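Opinion > Columns > Kitchen Table

2020-07-16
By Catalina Urrutia

My brother-in-law Leandro called me the other night to tell me that I'll be out of the breakfast business by the time my youngest leaves for college. He'd been reading about robots again. He reads about robots the way other people read about real estate, dreamily, with a drink in hand, and then he calls me (always me!) because I'm the one in the family who'll argue with him.

And I do argue. I spent 2 years on the packing floor at Troncoso before I started writing for a living, and we had a robot arm there, a big orange one behind a fence. It moved cartons from one belt to another and it was wonderful at it. Never late, never grumpy. But if a carton came down the belt with a flap sticking up, the whole line stopped and Fermín Ulloa had to walk over, open the gate, fold the flap down with his thumb and walk back. That thumb is pretty much my entire argument, and I've been making it at family dinners for years.

Leandro says that's old news. He says the new ones have cameras right there at the hand and they learn from being shown things, so you don't need the fence and you don't need everything lined up just so. Fine! I believe him, mostly. I've watched a lot of the videos he sends me, and some of them really are lovely. There's one with a towel I've gone back to more than I'd like to admit. But then I go stand in my own kitchen with crumbs under my feet and the dishwasher half unloaded, and I start thinking about what breakfast asks of a person.

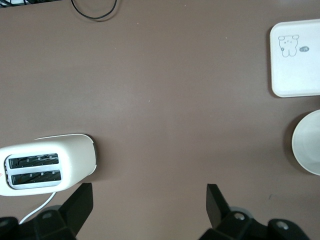

Toast is where I'd start, if anybody put me in charge of testing these things. Forget the backflips, make me toast. It sounds like the easiest chore in the house, and my kids could manage it before they could tie their shoes. Now look at it from the hand's side. You've got two fingers, stiff black ones, and a white toaster with a pair of long slots facing up, and a slice of bread has to go down one of those slots without being squashed on the way. Bread isn't a carton. Pinch it as hard as you'd pinch a wrench and you've got a dent, go too gently and it's on the floor. Then there's the cord trailing off across the table, waiting to be snagged by somebody's elbow, and a white bowl and a white tray over on the other side that you'd better not knock into. The tray has a little bear on it, and I'd be sad if it got broken.

And that's a tidy table! There's a big bare stretch in the middle where a person could do a crossword. My table has never looked like that. Mine has mail on it, a sticky jam lid, one sock, and usually a child's arm reaching for the butter at exactly the wrong moment.

I put all this to my old neighbor Trinidad Maldonado, who cleaned houses for most of her working life, and she laughed at me. She said I was worrying about the wrong part. Getting the bread in is a trick, she said, and tricks get learned. What she'd like to see is the machine notice that the bread has gone moldy on the bottom, or that the lady of the house has been crying and would probably like tea instead. I don't know that I'd pay extra for the second one, but the mold, yes, absolutely.

So can they do chores yet? My answer is some of them, sometimes, with a patient person close by. I think a robot that could clear a breakfast table would be a terrific thing, and for people with bad hands or bad backs it would be a lot more than that. My mother's hands gave out early and she hated asking for help with jars. I'd have bought her one in a heartbeat. What bugs me is the talk of it being around the corner, because folks on floors like the one at Troncoso hear that talk too, and they've got rent to think about.

Leandro has offered me a bet of 400 dollars that a robot will make him breakfast in his own kitchen before he retires. I took it, on the condition that I get to bring the bread. I'm thinking of that seedy loaf from the bakery by the bus stop, the one that falls apart when you so much as look at it.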